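Cameron Kerr
December

Decided the big maple board needed a proper oiling before the year is out. It has been looking thirsty since summer and so, to be fair, have I.

Step one of oiling a board is clearing the board. Step one has now taken 20 minutes. I keep finding the blocks more interesting than the oil.

For anyone new: the coloured blocks came in a tub from a shop called Plarnard, which sold me almost 900 of them when I had asked for a bag. I have been giving them away ever since. My sister no longer opens the door.

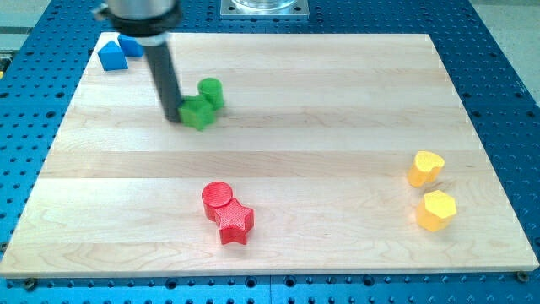

Anyway, I pair them by colour. Green with green and so on. Munro says pairing is sorting for people who lack ambition. Munro keeps his socks in a carrier bag.

The board itself is strips of maple glued up side by side, and every strip has its own idea of what colour maple is. Cream, tan, a sort of weak tea. I asked for matching strips at the timber yard and the man laughed, quite kindly.

It's bolted down, too. Two bolts along the near edge. I would like to say this was for stability but mainly I was tired of chasing it across the table.

And yes, the table is bright blue and full of holes. You drop a small screw on it exactly once – after that you buy a tray.

Oil is Stedorora, the 60 ml tin, on the grounds that it was the one nearest the till. Smells like a cricket bat. Two thin coats, wipe off, leave overnight.

Update: have not opened the oil. Have moved the greens slightly to the left. Kettle's on.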